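工房ノート > 染色 > 玉ねぎの皮 > 金曜の分

印刷する | メールで送る

金曜、午後から。窓は全開。玉ねぎ臭がすごい。

先週の続きで、Hivleyの未精練ウールをやっと染めた。ずっと棚の下で袋に入れっぱなしだったやつ。紡いだままの油つきなので手がべたべたになるけど、あの羊っぽい匂いは嫌いじゃない(Berilは嫌いらしい。袋を開けるたびに窓際へ逃げる)。

まず精練から。乾いた状態で量って332g、洗って干して、今日あらためて量ったら302g。思ったより落ちた! 差の30gが全部油と汚れだと思うと、前回「なんかムラになったなあ」と首をひねっていたのも当然で、あのときは洗いを一回で済ませていたのだった。ぬるま湯で洗剤はGerkauのウール用、浸けるだけでもまない。これを三回。一回目の水は紅茶みたいな色、二回目はうすい麦茶、三回目でようやく普通の水に見えた。四回目もやろうかと思ったけど、糸がだんだん頼りない手触りになってきたのでやめた。

湯の温度を急に変えないこと。これは自分に向けて書いている。前に熱い湯から出した糸をそのまま冷たい水道水に突っ込んで、かせが一本まるごとフェルトの縄になったことがある。Mhairiがあれをまだ持っていて、ときどき鍋敷きに使っているのを見るとちょっと胸が痛い。

脱水について。前は洗濯機の脱水だけ使っていたんだけど、これも機種によるんだよね。縦型だと糸が壁に張りついてくれるのでネットに入れておけばまず平気。ドラム式は回り始めのところで上から落ちる動きが入るから、ウールのかせにはちょっとこわい。すすぎを飛ばして脱水だけにできるかどうかも先に確かめておくこと。途中で勝手に水が入る設定だったら泣く。
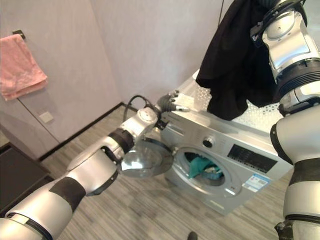
で、今回は機械を使わず、バスタオルで巻いて上から踏むやり方にした。くるくる巻いて、靴下で乗って、足踏み。地味だけどかなり水が出る。タオルは二枚、途中で乾いたほうに替えた。かせは伸ばしすぎないで、ぱんぱんと二回振ってから竿にかける。重りはつけない。重りをつけるとまっすぐになって見た目はいいけど、編んでから洗ったときに縮んで戻るので、結局あとで困る。

かせは全部で4本。目印に木綿の紐を結んで、結び目の数で区別した。紙の札は煮ると溶けるし、油性ペンで書いたビニールテープは前に糊が糸へ移って最悪だった。紐は八の字にゆるく三か所。きつく結ぶとそこだけ白く残る。絞り染めみたいでかわいい、とBerilは言うけど、私はセーターの前身頃にあの白い点が並ぶのはいやだ。

媒染はアルミ。焼きミョウバンを糸の重さの五パーセント、熱湯でよく溶かしてから鍋のぬるま湯に足した。粉のまま鍋に入れると底にじゃりじゃり残る。濡らした糸を入れて、弱火でゆっくり上げて、鍋の縁に小さい泡がつくくらいのところで一時間。沸騰はさせない。火を止めてそのまま一晩置いた。Mhairiは置かずにすぐ染める派で、その場で比べても色はたいして変わらないと言う。たしかに見た目はそうかもしれない。でも洗濯したあとの残りかたまで比べた人がうちの工房にはまだいないので、これは宿題。

皮のほう。ここしばらく三人で家から持ち寄って、集まったのが167g。糸の半分ちょっとだから、濃い色を出すには心もとない量ではある。同量はほしいところ。でも待っているといつまでたっても始まらないし、玉ねぎばかりそんなに食べられない! 近所の食堂に頼めばいくらでももらえそうなんだけど、前に頼んだとき、実のかけらがだいぶ混じっていて袋の中が大変なことになっていた。乾いた茶色い皮だけ、というのをどう伝えるかだなあ。

皮は洗わず、手でざっと砕いて水から煮た。沸いてから三十分で一番液。さらしで漉して、同じ皮にまた水を入れて二番液。一番と二番を合わせて染液にした。二番もまだじゅうぶん濃かったので、捨てるのはもったいない。漉すときに袋の口をきちんと縛らなかったせいで、細かい皮がちょっと流れ込んだ。糸にくっつくとあとで一枚ずつ指でつまむはめになるので、次は二重に漉すこと。

鍋はBoychukの大きいほう。ステンレスで、底が厚くて、染め専用。台所に戻さないでください(先月、誰かがこれでパスタをゆでた形跡あり。心当たりのある人はそっと申し出て)。小さいほうは持ち手のねじがゆるんでいる。直すまで水を満杯にして持たないこと。

染めは、染液が人肌くらいに冷めたところに湿らせたかせを4本とも入れて、そこから四十分かけて温度を上げた。ときどき菜箸で上下を返すだけ。ぐるぐるかき混ぜると糸が暴れる。今日はコンロの火がどうも左に寄っていて、左側のかせだけ色の入りが早い気がしたので、途中で鍋ごと向きを変えた。これが効いたのかどうかはわからないけど、上げてみたら一応そろっていた。

色! 一本目、アルミだけのやつは、こっくりした黄土っぽい金色。思っていたより赤みがある。二本目はすすいでから鉄の液に五分、これが一気に沈んでオリーブになった。入れて十秒くらいでもう変わり始めるので、毎回どきっとする。三本目は鉄を半分の時間で上げた。二本目との差は、並べればわかる、離すとわからない、くらいの微妙なところ。編み込みに使うならもうちょっと差がほしい。四本目はアルミのあと重曹をほんの少し入れた湯に通した。黄色が明るく起きてきて、これはこれでいいんだけど、手触りが少しきしむ。ウールにアルカリはやっぱり気をつけたほうがいい。最後に酢をひとたらしした水ですすいだら多少ましになった。

鉄の液はSkukeckの既製品を使った。自分で釘と酢で作ったのも瓶に残っているけど、濃さがわからないのでこういう比較のときには向かない。あれは気分で使うもの。鉄を使ったボウルと箸は分けて、赤いテープを巻いておいた。ほんのちょっと残っているだけで次の黄色がくすむ。前科あり。
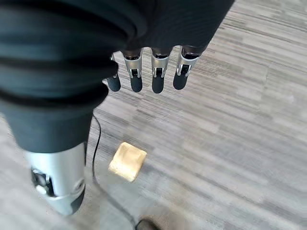
ミョウバンは生と焼きで量を変えたほうがいいのか。

変える。生は結晶の中に水を抱えているぶん重いので、焼きの倍弱を量ればだいたい同じ濃さになる。棚には両方あって瓶がよく似ているから、ラベルを見てから量ること。

これ、先週Mhairiに聞かれて私がしばらく答えられなかったやつなので書いておいた。レシピの本もどっちのことを言っているのか書いていないのが多くて、「ミョウバン」とだけあると困る。スーパーの漬物売り場にあるのはたいてい焼きのほう。

すすぎ。色が出なくなるまで、と本にはあるけど、玉ねぎはいつまでもうっすら黄色い水が出る。三回替えたところで中性洗剤で軽く洗って、さらに二回。ここで白い布の端切れを一緒に浸けておくと、色移りの具合がわかって便利。Berilの思いつきで、今回からやってみた。オリーブのかせと一緒に浸けた布はほとんど白いまま、重曹のほうはほんのりクリーム色になった。これだけで何か言えるわけじゃないけど、重曹のは白い糸と組ませないほうが無難かなと思う。

光のほうの試験も始めた。各かせから短く切って厚紙に巻いて、半分をアルミホイルで覆って、南の窓にテープで貼った。六月いっぱい貼っておく。玉ねぎは光に弱いと聞くし、前に染めた巾着も肩のところだけ妙に茶色くなっているので、どれくらい違いが出るのか楽しみ半分、こわさ半分。掃除のときにはがさないでね。落ちていたら、ホイルの側が下になるように貼り直してください。

残った染液はまだ色があるので、蓋をしてバケツに。絹の端切れを一枚入れてみたら、すぐにぱっと明るいレモン色になってちょっと感動した。ウールとはまるで別物で、同じ液から出てきたと思えない。木綿は豆乳で下処理したのが一枚だけあったからついでに入れたけど、こちらはぼんやり。液が薄いせいか下処理が悪いのか、一枚では判断できず。豆乳はMhairiが塗ったもので、塗りムラがそのまま地図みたいに出ていた。本人は気に入っていて、もう額に入れるつもりでいる。

そういえば糸の太さのことも。染めたあとのかせ、少しふくらんだ。油が抜けたのと、煮て撚りが落ち着いたのと両方だと思う。もとの太さで編み図を決めてしまうと合わなくなるから、ゲージは必ず染めたあとの糸で取る。小さく編んで、洗って、乾かして、それから測る。面倒くさいけどこれを飛ばしてベストを一枚だめにした。丈が腰まで来るはずが膝上だった。

Berilは次に藍を重ねたいと言っている。玉ねぎの黄色に藍で緑、というのは私もやりたい。ただ順番で意見が割れていて、Berilは藍を先に染めて黄色をあとからかける、私は黄色が先。藍の液はアルカリだし、黄色を先にすると色が落ちるんじゃないか、というのがBerilの言い分で、今日の重曹の結果を見るとちょっと分が悪い気もしてきた……。短いかせを二つ作って両方やってみる。私が負けたらお茶をいれる係。

買い足すもの。焼きミョウバン、木綿の紐、さらし、酢。温度計は壊れてはいないけれど、数字のところが湯気で読めなくなっているので新しいのがほしい。

干し場はオリーブの二本がまだ湿っていた。帰るときに内側へ入れたので、月曜に来た人がもう一度外へ出しておいてくれると助かります。皮の袋は入口の右、また集め始めています。赤玉ねぎは別の袋にお願い!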